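Plate (dishware)

A plate is a broad, mostly flat vessel on which food is served or eaten. The word is also used for the amount of food such a vessel holds, and for similar objects that are hung on walls or kept in cabinets for display.
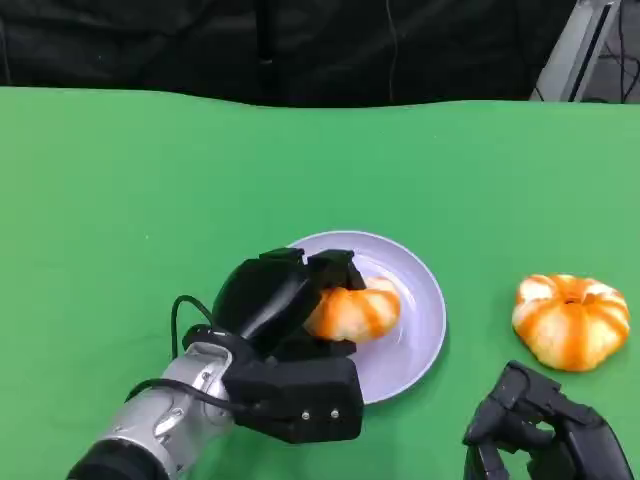 Form

Most plates have a well, the flat bottom on which food rests, and a rim, the raised outer part. The rim may be wide, as on many formal dinner plates, or nearly absent, as on the coupe shape, which curves up gently from the center. Many plates stand on a low ring called the foot. On glazed pottery the foot is often left bare so that the piece does not stick to the kiln shelf during firing.

Round plates are the most common. Square and oval forms are also made, though large oval pieces are usually called platters.

Materials

Plates are made from fired clay, glass, metal, wood, plastic and pressed paper. Porcelain is fired at a high temperature and is hard and often translucent when thin. Earthenware is fired at a lower temperature, is more porous and chips more easily. Stoneware lies between the two in common use – it is heavy, dense and holds heat well.

Regional production

In the Felura valley, plates were thrown by hand from a red local clay until the Petrenko works opened beside the river. The works ran 2 kilns and employed 100 people at its height. Its catalog listed 11 patterns, most of them with a plain well and a painted rim. Production later moved to Prilura, where the clay was paler and needed less glaze to cover it. The museum at Tanduseo holds a collection of Petrenko ware and opens its storage rooms to visitors each August.

See also: Bowl; Platter; Saucer; Table setting

Contact the editors | Copyright and terms of use | Back to top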